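# Changing the cabin air filter on a Gillholm wagon

The dealer in Arkau will do this job for a fee that suggests surgery. It's a paper rectangle behind the glove box. You need 14 minutes, a small flashlight and the patience to deal with one plastic clip that hates you.

You want to change it once a year, or sooner if the vents smell like a pond. I do mine in September, after the dusty roads and before the heater goes on.

## Getting in

1. Turn the car off and empty the glove box completely. Mine gave up 7 pens, none working.
2. Open the glove box and find the damper cord on the right side. Slide its loop off the peg. Don't yank it.
3. Squeeze both side walls inward until the stops clear the dash, then let the box swing down.
4. Look for a flat black cover about the width of your hand. It has a clip at each end.

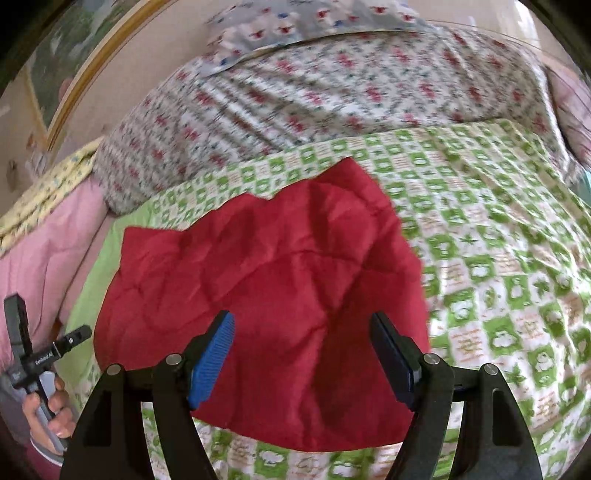 The left clip lets go if you so much as look at it. The right one needs a thumb from below while you pull the cover toward you. Mirjam Oberholzer, who has owned three of these cars and should know better, uses a butter knife wrapped in tape. I've broken one cover and now I copy her.

## Swapping the filter

Slide the old filter straight out and keep it level, or the leaves end up in the blower fan. If they do, you'll hear them at speed 4 for the rest of your life.

Check the arrow on the edge before you toss it. On this model it points down. The new filter goes in the same way – and if it's a cheap one with no arrow, the side with the mesh backing faces the floor.

I've used both Letico and Rana filters. The Letico fits snugly. The Rana is a hair too wide and has to be persuaded, but it costs less and the car hasn't complained. 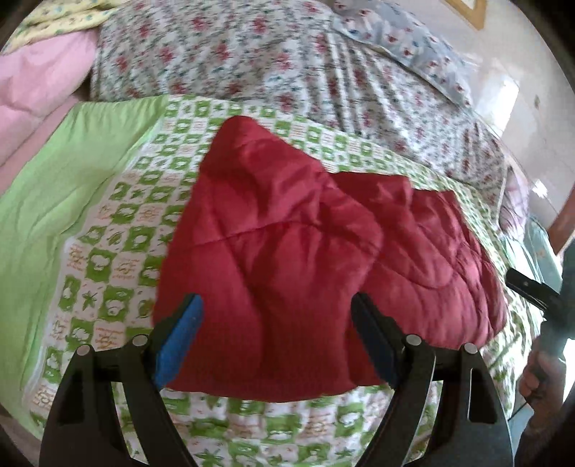
Push the cover back on until both ends click. One click means you'll be doing this again on Sunday. Swing the glove box up, squeeze the sides past the stops and hook the cord back on its peg.

Start the engine and run the fan on high for a minute with the windows open. A little dust is normal. A rattle is a leaf, or the eighth pen.

Write the mileage on the new filter's cardboard edge next time, before you put it in. I always remember this afterward.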